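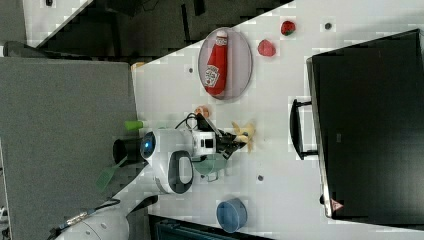
The Fendon play kitchen set was reviewed for use in early childhood classrooms at the Asby Learning Center. The set sells for $190 and is intended for children age three and up. Assembly of the stove unit required two adults and the supplied hex key. Instructions were clear except for the hinge diagram, which shows the left door only.
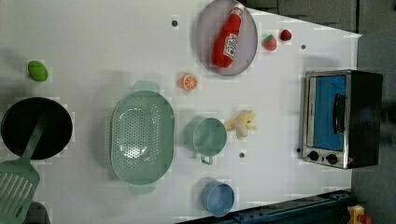 Staff used the set daily through July. Paint held up well to repeated washing. Two drawer knobs came loose and were tightened by hand. Fendon replaced a cracked shelf after one request, at no charge.

Storage is the weak point of the set.
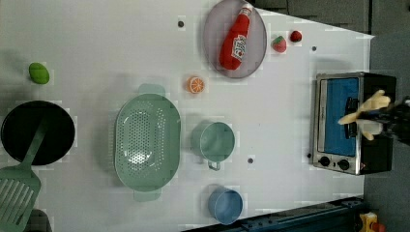 The single bin supplied by Fendon is too shallow for larger pieces. Lead teacher Thijs Kuipers recommends a deeper bin for classrooms that also own play food. An oval plate or a colander with a handle at each end takes up a good deal of room, and small fruits such as the strawberry settle underneath.

Rating: 4 out of 5. Recommended for classrooms with separate shelving.

Reviewed by Gerrit Timmermans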